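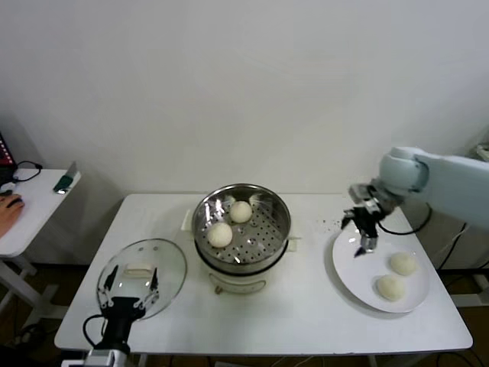
Part 3: First run and descaling

Okay, your Cadeo steamer is out of the box and the stickers are off. Before any food goes near it, I always do one empty run (mine smelled a bit like a new car the first time!).

1. Take the basket off and pour 376 mL of cold tap water into the base.
2. Put the basket and lid back on, plug it in at the wall and set the timer to 30 minutes.
3. Let it cool, tip the water out and wipe the base with a soft cloth.

Note: if your water's as hard as ours in Grirnora, you'll want to descale every month or so. I use plain white vinegar, half and half with water, and leave it overnight on a Tuesday, bin night, so I remember.

Caution: lift the lid away from you, and grab a tea towel or an oven mitt. Never put the base in the sink.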